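Buy the Gripper That Lets Go
By Bohdana Tymoshchuk

Gripper makers sell holding force. The Gadero data sheet puts it in the first line, and Prernlow does the same. For work in a home, I think it is the wrong number to shop by.

We ran both grippers on the same arm, with the same controller, through 312 pillow moves. The Gadero almost never dropped one. It also snagged the fabric on release 38 times, and each snag dragged the pillow out of place. The Prernlow is weaker and snagged twice.

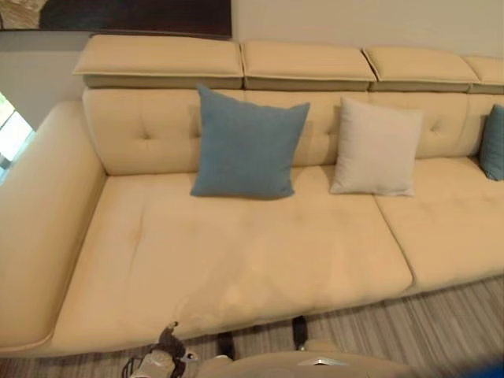 The head camera's view of the sofa, with the gripper at the front edge of the seat.

A dropped pillow costs one more try. A snag can pull a thread, and the owner will remember that.

Sydorenko, who wrote our controller, says slower opening would fix most of it. Maybe – but at 40 percent speed the Gadero still caught on coarse weaves.

Makers should print a release figure next to the force figure. Until they do, test on real cushions before you order.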